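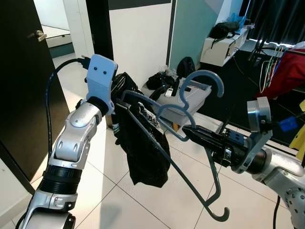 Section 5. Setting Up Your First Batch

You're nearly ready to brew! The Natura kombucha kit does most of its best work while you leave it alone, so take your time over this part — it's fun, and the kitchen will smell wonderful.

1. Wash the jar with hot water and a little plain vinegar. Rinse it twice.

2. Bring 800 ml of water to a boil, take it off the heat and steep the tea bags for 5 minutes.

3. Stir in the sugar until it is all gone, then top up with cold water to the fill line.

4. Let the tea cool to room temperature.

CAUTION: Hot tea will kill the culture. It can also crack the glass.

5. Pour in the 200 ml of starter liquid and slide the culture in after it. It may float, sink or hang sideways. All of these are fine!

6. Cover with the cloth and the rubber band. Do not use the screw lid yet.

7. Set the jar somewhere warm, out of direct sun.

Note: In January our own test jars took a few days longer, so keep tasting until you like it.

CAUTION: Fuzzy spots that are green, black or white mean mold. Throw out the whole batch, culture included, and order a new one (part 329).

Bottling and flavoring are covered in Section 6 — try the ginger first.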